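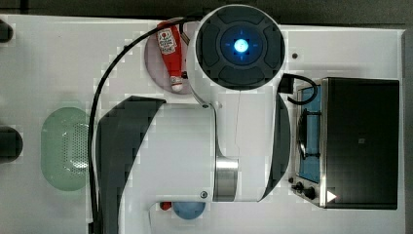
JURY FINDS BITUM LIABLE IN HUARANGA WELL WATER CASE

Nine jurors side with families on every main claim; Fuddale Law Center calls verdict "a great day for everyone on the east side"

Print | E-mail

PLULLER - A Pluller County jury has found the paving company Bitum liable for fouling the private wells of Huaranga, the neighborhood that sits downhill from the company's old mixing yard. The verdict came back shortly after 4 p.m., following less than two days of deliberation, and it covers all 109 households named in the suit.

The Fuddale Law Center, which has represented the families from the first filing, is thrilled with the result. The jury found that Bitum was negligent in the way it stored waste oil and solvent at the yard, that it created a private nuisance, and that it failed to warn its neighbors after its own records showed a leak. The only claim that did not go the families' way was a smaller one for trespass, and the center does not expect that to change what they can recover.

"We are so proud of these families," the center said in a statement read on the courthouse steps. "They came to hearing after hearing, they kept their water bills and their test slips in shoeboxes, and when it was time to tell a jury about it they did it beautifully. This verdict belongs to them."

What the jury heard

The trial ran for most of the spring. Jurors were shown 1,365 exhibits, among them delivery logs, drainage maps, laboratory reports and a long run of in-house memos that Bitum turned over only after the judge ordered it to do so. Several of those memos discussed a cracked holding tank on the north side of the yard. One asked whether the houses below were on city water. The written reply was a single line saying that most of them were not.

Bitum argued that the trouble in the wells could have come from a gas station that once stood at the bottom of the hill, or from road runoff. The families answered with test results taken at different depths and at different times of year, which showed the heaviest readings closest to the yard and lighter ones farther down the slope. The company's own outside tester agreed on cross-examination that the pattern pointed uphill.
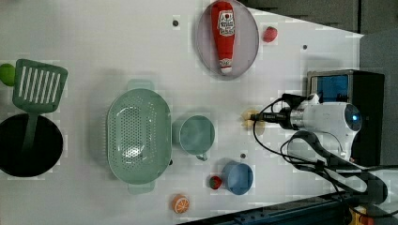 Jurors also heard from the residents themselves. A retired bus driver told them about hauling water from a relative's house across town, every weekend, for years. A couple who run a small day care from their home described the smell that came off the kitchen tap on summer mornings, and what it was like to call parents and explain why they were switching to bottled water. A young father said he had stopped giving his kids baths at home. There were plenty of questions from the other side, some of them sharp, and the witnesses held up wonderfully.

The court split the case into two parts. This first part dealt only with whether Bitum was responsible. The second part, on how much the company must pay, will be heard by the same jury and is expected to start in September. Until then no dollar figure has been set, and the center asks neighbors to be careful with any number they may hear passed around.

Why the ruling matters outside Huaranga

Early in the case, Bitum asked the court to throw out the suit on the ground that the families had waited too long. The judge disagreed, holding that the clock could not start while the company was sitting on the facts the families needed in order to sue. That ruling held up on appeal, and it is the reason there was a trial at all.

Lawyers at the center believe this part of the case will be useful to people well beyond the county line. Anyone who lives near an old industrial site and learns of a leak long after it began may face the same argument, and there is now a clear written decision to point to. The center has already had calls from two other legal aid offices asking for copies of the briefs, and it is delighted to share them.

The center also wants to thank the clerks of the Pluller County court, who handled a very large paper record with patience and good humor, and the library in Fuddale, where much of the early document review was done on borrowed tables after closing time.
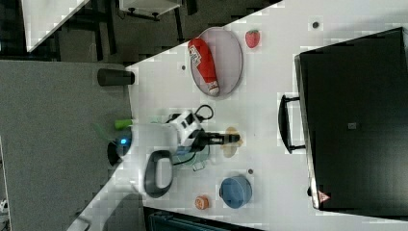
What comes next

Bitum has said that it will ask the judge to set the verdict aside. That is a common step and the families have been told to expect it. A hearing on the request will likely take place in July. If it is denied, the damages phase will go ahead as planned.

In the meantime, the families have asked the court for two orders. The first would have the company pay for filters and regular testing at every home in the suit while the case goes on. The second would require a full cleanup plan for the yard, open to public comment, with progress reports filed every three months. The center is hopeful about both - the jury's findings on the tank are strong, and the judge has moved quickly on interim requests before.

Households in Huaranga that are not part of the suit may still have rights. The center is holding an open evening at the Huaranga school gym in June, from 6:30 p.m., where staff will go over the verdict in plain language and answer questions one on one. There is no charge and no need to sign up. Please bring any well test results, even old ones, along with a recent piece of mail showing your address. Spanish interpreters will be there all evening, and there will be a corner for children.

People who cannot make it can call the intake line on weekday mornings or leave a message at any hour. Calls are returned in the order they come in. It has been a busy week, so please bear with us!

About the Fuddale Law Center

The Fuddale Law Center is a nonprofit law office serving Fuddale, Pluller and the nearby towns. It handles housing, clean water and consumer cases free of charge for people who could not otherwise afford a lawyer. Last year its staff answered 1,733 requests for help.

Shared 109 times | 9 comments

Print | E-mail

Contact | Copyright Fuddale Law Center | Back to top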